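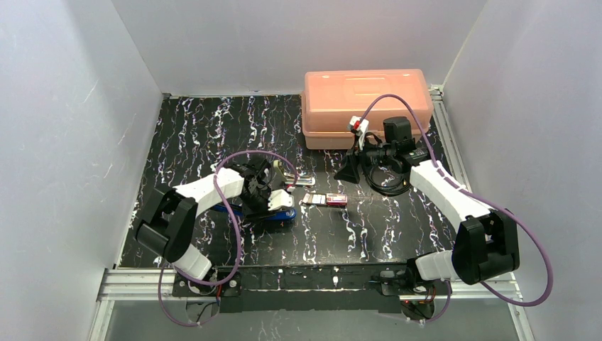
Stapler

A stapler is a hand tool or machine that joins sheets of paper by driving a thin metal staple through them and folding the ends. Most desk staplers have a base with a small metal plate (the anvil), a spring-loaded magazine and a hinged top that pushes a blade down onto the front staple. Larger kinds are used in bookbinding, packaging, carpentry and surgery, though these have little in common with the office type beyond the name.

Origins

Popular accounts often say that the first stapler was made in the 1700s for the king of France, with each staple stamped with the royal mark. The story is repeated in trade catalogs and gift books, usually without a source. No surviving device has been firmly tied to it, and it should be treated as a legend until someone produces one.

Better evidence begins in the 19th century, when patents were issued in the United States and Britain for paper fasteners of several kinds. Many of the early machines held a single staple and had to be reloaded after each use. Some only pushed the staple through the paper, leaving the user to bend the legs by hand. Which of them counts as the "first" stapler depends mostly on the definition a writer starts with, and collectors tend to pick one that favors a machine they own.

Staple sizes

Staples are commonly sold under a pair of numbers. In one widely used system, the first refers to the wire and the second to the length of the leg in millimeters, so a 24/6 staple has a leg of 6 mm and a 24/8 staple has one of 8 mm. Longer legs are meant for thicker stacks.

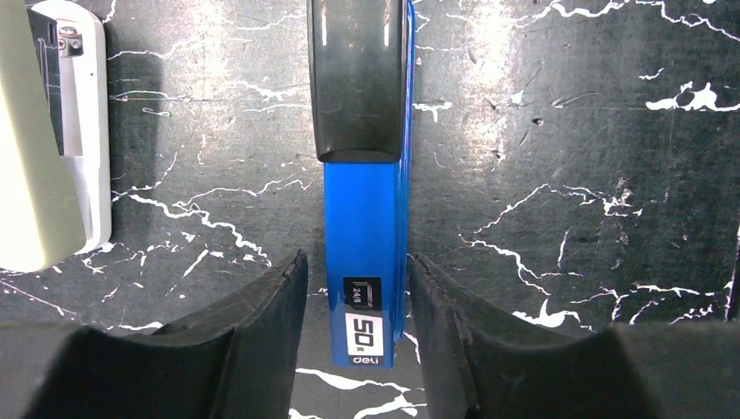
A blue stapler with a badge reading "24/8".

Sheet capacity is a less reliable guide. The figure on a box normally assumes light, flat paper, and buyers are seldom told what weight was used. Ross Yule, who collected 43 desk models for his survey of office tools, complained that makers treated the number "as a kind of greeting." His own tests are not beyond question either – he used one brand of paper throughout and did not say how many times each stack was tried.

Staple-free models

Staple-free staplers cut a small flap in the paper and tuck it through a slit. They are promoted as a way to save metal, but they hold only a few sheets and leave a hole in each one. The claim most often quoted in their favor comes from a Clitico brochure, which said that an office in Jimasstead had avoided using 1,165 boxes of staples. The brochure gave neither the size of the office nor the period covered. Fergus Jardine later pointed out that the same office had also moved most of its forms to computers, a change that would have cut staple use with any tool.

Collecting

Older staplers are traded among hobbyists, and prices vary widely. The Magnusson price guide lists 373 models, including 2 that Emard is said to have made only as samples. Neither has been shown in public, and the entry for one of them appears to rest on a single letter.

See also: Paper clip, Hole punch, Bookbinding, Staple remover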